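Replacement Drive Caddy Rail, Blue, for 3.5-inch Desktop Drives
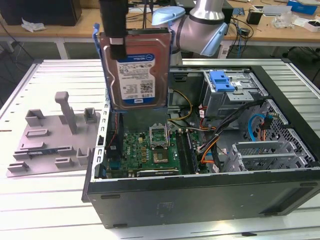

Sold singly, by Ouali Spares of Lulldale. Our rail clips along the side of a 3.5-inch hard drive and saves you from the traditional method, a folded beer mat and optimism.

It comes in blue. We are asked every November whether it comes in black. It comes in blue.

What you get
One plastic rail. No drive, no screws, no computer.

Fitting
Switch off, unplug, lay the tower on its side and take the side panel off. Move the SATA cables out of the way and remember where they went. Press the rail on until it clicks. If it won't click, turn it round before you write to us.

Will it fit mine?
Probably, if your old one was the same shape. Compare the two before opening the bag. Diệp Trương on the spares desk will look at a photo of your old rail if you send one, and prefers them in focus.

Not suitable for 2.5-inch drives, or for the Flamine and Vivau cases, which use a tray.

Price and postage
£5 each, or £9 for 2. Postage is extra, as the post office insists. Unopened rails can be returned. Rails that have been trodden on can't.

Page last updated 2024-03-30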